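Grormontについて

Grormontは、モータースポーツの車両技術を扱う小さな教室兼技術事務所です。レースの結果や選手の話題よりも、車がなぜその速さで曲がり、止まり、壊れるのかという部分を教えています。対象は、地方選手権やジムカーナ、カート、学生フォーミュラなどに関わっている方と、これから関わりたい方です。

はじまり

代表のNatnael Degefaは、もともと耐久レースのチームでブレーキとダンパーの担当をしていました。現場では、先輩から口頭で教わったことがそのまま次の人へ伝わっていきます。正しいことも多いのですが、理由が抜け落ちているために、車種やコースが変わると使えなくなる知識もありました。ピット裏の控え室で若いメカニックにブレーキの熱容量の計算を教えたのが、教室の最初の形です。当時は机と白板が一つあるだけで、受講者は2人でした。

その後、データ解析を担当していたLumturie Lazarevićが加わり、計測と解析の科目ができました。現在の科目の並びは、ほぼこの二人の専門分野に沿っています。空力については基礎だけを扱い、数値流体解析の実習は行っていません。希望は毎年いただきますが、自分たちが仕事として経験していない内容は教えない方針です。

教えている内容

中心になるのはブレーキの講座です。ディスクの温度上昇、パッドの摩擦係数の変化、フルードの沸点、前後配分の決め方を順に学びます。初回は必ず運動エネルギーの計算から始めます。時速200キロから80キロまで落とすときに、どれだけの熱がどこへ行くのかを手で計算してもらいます。表計算ソフトを使うのは三回目からです。

ダンパーの講座では、減衰力の線図の読み方と、速度域ごとの調整の考え方を扱います。分解と組み立ての実習もありますが、こちらは定員が少なく、一回につき4人までです。工具は教室のものを使っていただいてかまいません。手袋はサイズの合うものを各自でお持ちください。

計測と解析の講座では、車速、操舵角、ブレーキ圧、横加速度の四つの信号を主に使います。信号の数を増やすより、この四つを正しく読めるようになることを優先しています。センサーの取り付け位置がずれていた例や、単位の換算を誤った例など、過去の失敗したデータも教材にしています。 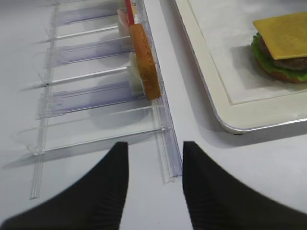 最終更新日：2026年9月11日（金曜日）

授業の進め方

通常の講座は全12回です。一回の授業は講義60分と演習60分に分かれており、間に短い休憩があります。演習では二人一組で課題に取り組み、最後に白板の前で計算の過程を説明してもらいます。答えが合っているかどうかより、どの仮定を置いたかを話せることを見ています。

数学は高校で習う範囲が分かっていれば足ります。微分を忘れている方には、初回の前に復習用の資料をお送りします。高校生の受講も受け付けていますが、分解実習については保護者の同意書が必要です。

欠席した回の補講は行っていません。その代わり、配布資料と演習の解答は受講期間中いつでも請求できます。次の期の同じ回に振り替えることもできますので、事前にご連絡ください。

教材について

教科書は自作のもので、社内では「Fumby」と呼んでいます。最初の版を綴じたときの作業名がそのまま残りました。正式な題名は表紙に書いてありますが、受講者の方にもこちらの呼び名のほうが通じます。ブレーキ編、ダンパー編、計測編の三冊に分かれていて、講座の申し込み時に該当する巻をお渡しします。一般の販売はしていません。

ブレーキ編の第四章にあった熱伝達の式には、前の版まで添字の誤りがありました。旧版をお持ちの方には訂正表をお送りしていますので、まだ届いていない方はお知らせください。

技術事務所としての仕事

教室のほかに、チームや個人からの技術相談も受けています。よくある依頼は、ブレーキのフェードやペダルの感触の変化についての調査、走行データの読み取り、ダンパーの仕様を決めるための計算です。現地への同行は日程が合う場合に限ります。

部品の販売と車両の整備は行っていません。作業が必要な場合は、加工を長年お願いしているMilošević製作所をご紹介できます。ブレーキダクトの取り付け部やセンサーの固定金具など、一点だけの部品にも応じてもらえる工場です。費用と納期は直接お問い合わせください。紹介料はいただいておりません。

同じ選手権で競合するチームから相談を受けることもあります。お預かりしたデータは依頼ごとに分けて保管し、ほかの依頼者に見せることはありません。教材に使う場合は、必ず書面で許可をいただき、車両とコースが分からない形に直しています。

見学とお申し込み

授業の見学は無料で、一人につき一回まで可能です。ブレーキとダンパーの講座は実物の部品を机に出す回のほうが様子が分かりやすいため、見学日はこちらからいくつか候補をお伝えしています。分解実習の見学は、場所が狭いため受け付けていません。

次の期の募集は9月に始めます。申し込みは先着順で、定員に達した講座はその時点で締め切ります。申込書には、現在関わっている競技と車種、いま困っていることを書く欄があります。競技の経験がない方は空欄のままで結構です。

駐車場は2台分しかありません。車載車や積載トレーラーでお越しの場合は、前日までに電話でお知らせください。建物の裏手は隣の事業所の搬入路になっていますので、短時間でも停めないようお願いします。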